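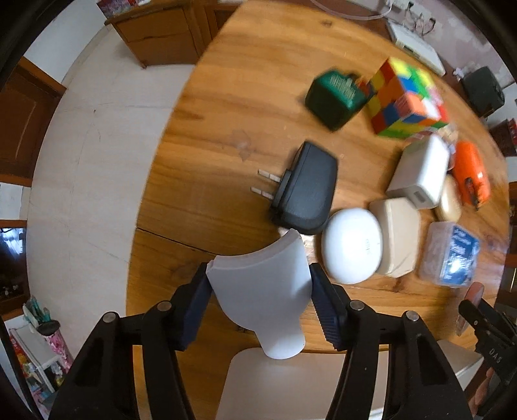 *Nastdale, December 29, 2024*

So the kitchen table has been my office all week, and I've finally finished the Treltia novel Gisela lent me in September (sorry, Gisela!). It's 145 pages of one family arguing over an orchard, then a funeral, then more arguing, and I loved it. I read the last 57 pages in one go and let my tea go cold — twice.

The ending bugged me a bit. I wanted the younger sister to get the house, or at least the pear trees. Gisela says I missed the point, and we had a very long phone call over it.

Next up is the fat Ekwueme paperback. I'm 2 chapters in and already lost, but happily so.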